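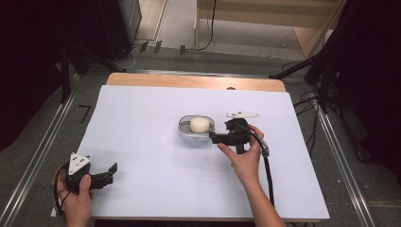 *Hand-held grippers and a clear dish, paper down on the table. Murwood shop.*

# About Porkarley

Small shop, 68 people, one building in Murwood. We pack soap and bath goods for other brands. Started out all by hand, every dish and box. Still a lot by hand!

**What's changing**

Packing line is going over to robots, bit by bit. The robots learn from our own packers, who do the job with hand-held grippers while it gets recorded. Pick up, put down, again. 2760 recordings so far, more on the way.

Imke Fuchs runs the training table. Packed for us six years before that, knows which dishes scratch and wich don't. Delali Amoah moved over from night shift to check recordings, days only now, home for dinner.

**What it means for the crew**

- Nobody let go over this. In writing, ask Oleksandra Boiko in the office for a copy.
- Table time is paid at the higher rate. Sign up by the break room door.
- Short turns at the grippers, wrists get sore. Swap when you need to.
- Late shift is getting smaller. Some folks like that, some miss the extra pay, we're still talking it thru.

**Work with us**

Hiring 2 packers in January, no robot experience needed. Come by the front desk before 3 pm, ask for Radymyr Koval.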